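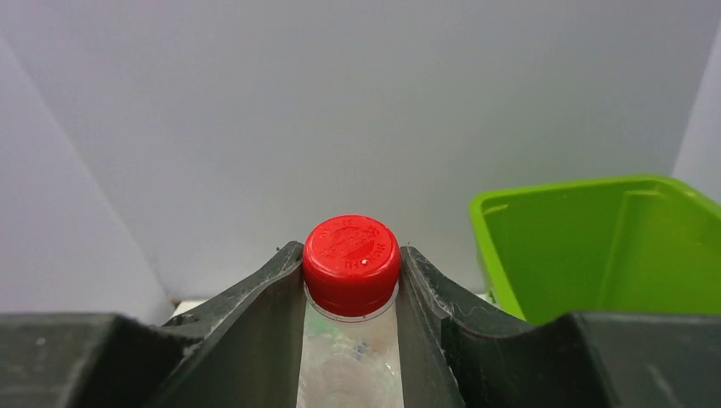 Spent Thursday morning at the Tedoreck open day. Nine stations, free coffee, a lot of lanyards. A few notes before I forget them.

**2/** The one everybody crowded around was bottle sorting. The arm picks up a drink bottle by the neck, swings it over, drops it in a bin. It does this well! I watched for a good while and saw it fumble twice. My nephew would fumble more.

**3/** But look at the setup. White walls, even light, bottles standing up, caps on. I sort recycling at a community depot. I have never once been handed a bottle standing up with its cap on.

**4/** I asked Iona Lamont, who was running the station, what happens with a crushed one. "We're working toward that." Fine. Could I try one? I had an empty in my bag and was ready to stomp on it. She said not during the public session.

**5/** The banner over the booth said 566 picks an hour. I asked if that was measured over a full shift. It was the best hour. The average was on a handout, and the handouts were gone by 10:30.

**6/** To be fair to her, she answered everything straight and didn't oversell. The overselling was upstairs, where a guy from Brandeo did a whole slide on "lights-out sorting by next August." With what, exactly? Somebody still has to stand the bottles up.

**7/** Asked about wear on the fingers too. They swap them on a schedule – she wouldn't say how often or what a pair costs. That's the number I'd want before any of the others.

**8/** Tamara Ilie from our depot came with me and liked it a lot more than I did. Her point is that picking out bottles all day wrecks your wrists and she'd take a slow robot over none. I can't argue with the wrists part.

**9/** So, would I tell our board to get a quote? Not yet. Let me bring one bag from a Monday morning, wet cardboard and all, and tip it out in front of the thing. I left my email at the desk and I'll post if they write back.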